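Setting up your first issue

Okay, you've got your login, you've poked around the dashboard, and now you want to get a school newsletter out the door. Good! I'm going to walk you through it the way I do it every month at Stisdale, where our education news goes to 1,431 subscribers (parents, teachers, a few grandparents who write back more than anyone). I'm assuming you've already done the section on importing your contact list. If you haven't, go do that first, I'll wait.

1. Open Tasent and click Issues, then New Issue. Give it a working title. This is only for you, so "November draft" is fine – readers never see it.

2. Pick a layout. I always start with Two Column because the calendar sits nicely on the right, but Single Column is easier to read on a phone and Amerley Korletey, who runs the list for the middle school, swears by it.

3. Fill in the Sender box. Use a name people know. We switched from "Office" to "Consuelo Jaramillo, Stisdale Schools" and the replies got a lot friendlier!

4. Write your subject line. Keep it plain and put the actual news in it. "Bus changes and book fair dates" beats "Monthly Update" every time.

Note: The preview text (the gray bit next to the subject in most inboxes) fills itself in from your first sentence. If your first sentence is "Dear families," that's what everybody gets. Type your own in the Preview field.

5. Add your stories. Click the plus sign, choose Article, and paste your text in with Paste Plain. Regular paste drags in fonts from your word processor and you'll be cleaning up for an hour (ask me how I know).

6. Set the Read More cutoff. The default is 169 words, and I leave it alone. Anything longer gets a link to the full story on your web page.

Caution: If you change the cutoff after you've added stories, Tasent recuts all of them, including the ones you trimmed by hand. Set it first or leave it be.

7. Check the footer. There are 2 buttons in there already, Forward and Unsubscribe. You can move them and recolor them, but please don't delete Unsubscribe. The issue won't send without it, and the error message just says "Footer incomplete," which had me stumped for a whole afternoon.

8. Drop in a picture or two. Click between stories, choose Picture, and pick one from your library. Wide ones look best in Single Column. Type the caption right away, while you still remember what you wanted to say, and keep it to one line so it doesn't wrap on small screens.
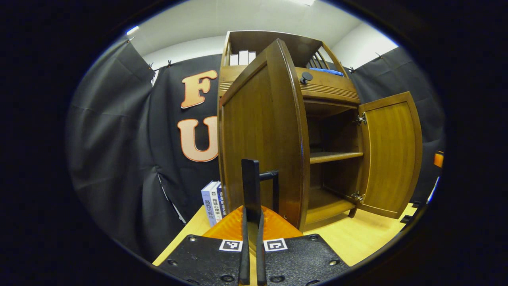
Wooden cabinet, left door open.

9. Send yourself a test. Then send one to somebody who had nothing to do with writing it. Mine goes to Brândușa Jitaru in the library, and she has caught wrong dates, a missing room number, and once a story I'd pasted in twice.

10. Choose Schedule or Send Now. I schedule for 6:30 in the morning so it's waiting when people have their coffee.

Note: You've got 2 minutes to hit Recall after an issue starts going out. Copies that have already left stay gone, so a short correction the same day is usually kinder than a panic recall.

If your test shows up with the columns stacked in a weird order, go back to Layout and click Reset Order, then save and send another test. For the archive page and the translated editions, keep going to the next section.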